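Chapter 5
The Charts and What They Count

By the end of this chapter you should be able to explain how a weekly record chart is put together, name three places where the count can go wrong, and read a claim such as "number one in twelve countries" without taking it on trust.

Key terms: panel, weighting, shipped, sold, returns, catalog title, chart week

Most people meet a music chart as a list with a number beside each name. The list looks like a fact, in the way a thermometer reading looks like a fact. You will be tempted to treat it as one all through your working life, and people with something to sell will encourage you. Try to resist for the length of this chapter.

We begin with a small chart, small enough that one person could check it. In the late 1990s the town of Dokcombe had its own weekly album list, printed in the free paper and pinned up in the record shops. It was compiled from 14 stores, which phoned in their figures on Monday morning. Fifteen stores had been asked. The one that declined, Pacheco, was the largest seller of dance and Latin music in the county, and so for as long as the list ran, the people of Dokcombe appeared to have almost no interest in dancing.

The paper never mentioned this. It called the list "Dokcombe's favorite albums," and I have seen it used since, in a local history and in two student papers, as evidence of a "guitar town." Maybe it was one. The list can't tell us.

The second trouble was the phone call itself. A clerk at the counter was asked for the week's top sellers. Some clerks looked at the register tape. Others looked at the rack and guessed, or named what they had been playing in the shop. Valquíria Lacerda worked the counter at Osthorpe for four years and later wrote a short, grumpy account of it. "They never asked how I knew," she says of the Monday calls. She admits to keeping one band in the top ten all through May of 1998 on the strength of three copies, one of which she had bought. 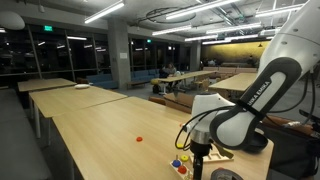 Why didn't the paper just ask for the register tapes?
It would have cost money, and the stores didn't want their real sales known. A shop that sold over 325 albums in a week had no wish to tell its landlord, and a shop that sold a tenth of that had no wish to tell anybody.

Electronic counting was supposed to cure all this, and it did cure some of it. A scanner has no favorite band. But a scanner only counts what passes under it, and someone still has to decide which scanners are in the panel, how much weight each one gets, and what to do about the shops that have none. Those decisions are made in an office. They are rarely printed next to the chart.

Then there is the old confusion between shipped and sold. The label Cirnell announced in a press sheet dated Friday, November 4, 2005 that its new compilation had "moved" 3,050 copies in its first week. The verb deserves a hard look. Copies move when they leave a warehouse. They can move back again, too, and in this business they often do. The sheet gives no figure for returns, and I have not found one anywhere else. Reviewers repeated the number as sales within days.

None of this means that charts are worthless. A chart made the same way every week, by the same people, from the same shops, will tell you something about change, even if its idea of the total is poor. If an album climbs from 40 to 6 on a crooked list, something has happened. It may be that people bought it. It may be that somebody at the label has learned which shops are on the panel. Section 5.3 deals with the second case at some length.

You should also be wary of comparing charts across years. When the method changes, the music seems to change with it. Older catalog titles that had been left off a list by rule come flooding in when the rule is dropped, and a columnist somewhere writes that young people have rediscovered their parents' records. They may have been buying them all along.

Before you read on, find a chart that prints its method, and write down what it says about the following:

who is counted
what is counted
which days make up the chart week
whether returns are taken off
who pays for the count

If you can't find the last one, say so in your notes and keep looking.

5.1 The Panel

A panel is the group of shops or outlets whose sales stand in for everybody's.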